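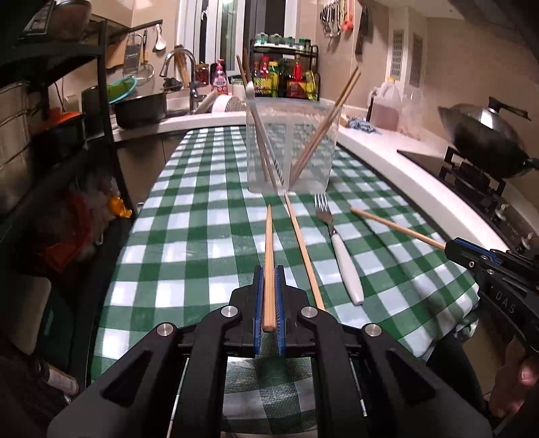
**August, 7:40 pm. Table clearing, chopsticks and cutlery**

Continuing the chore list from the Bivodstead kitchen. Today is chopsticks into the cup, two-handed, one gripper per hand. Total for this task is now 1,545 demos after throwing out the bad ones. Dishes-to-rack is at 1,963 and I'm leaving that alone until the retrain.

Setup notes, so the next person can match it:

- Clear plastic cup in the middle of the table, checkered cloth left on. I tried taking the cloth off last month and the sticks rolled too much.
- Wooden chopsticks, loose on the cloth at mixed angles. A fork goes in with them as the odd one out.
- Don't clear the counters. The policy has to cope with a normal kitchen behind it.
- Overhead light on, window dark. The daytime set is separate, don't merge.

Ran the Bevan checkpoint on the arm this morning before collecting. 69 trials, one chopstick each, any stick into the cup counts. 60 went in. Better than I expected, but look at how they were scored: no time limit, and I let it regrasp as often as it wanted. A person does the same job in a second or two and picks up three at once.

Where the nine went wrong:

- Five were bad grasps. It pinches too near one end, the stick pivots in the pads, and by the time it's over the cup it's pointing at the wall.
- Three hit the rim. Clear plastic is still a problem. I think it's reading the cloth pattern through the side of the cup and guessing the rim too low.
- One pushed a stick off the table and kept looking for it.

The fork wasn't scored. It can pick it up by the handle if nothing is touching it. If a chopstick is lying close to the tines it takes both or neither.

Jorov asked for a plain answer for their planning doc on whether this can do kitchen cleanup yet. My answer is no. It can do one piece of cleanup slowly with someone standing by. Loading a rack is close. Putting away thin things is not, and I wouldn't let it near anything sharp. Wiping we haven't started. If they want something useful this year I'd point them at the Rulico cell on the shop floor, sorting dowels into bins. Same kind of grasp, opaque bins, fixed light, and it doesn't matter if it takes all night.

To do:

- More demos that start with the stick held off center and correct it in the air. We have almost none of those.
- Hand-to-hand passes. When I do it myself I straighten the stick with the other hand without thinking about it, and the right gripper is mostly idle in the early data.
- Try an opaque cup, same size, to check the rim theory.
- Clean the finger pads before each session. The left pair felt slick by the end tonight.
- Recheck left/right time sync. It looked off by a few frames in one of the replays, didn't write down which one.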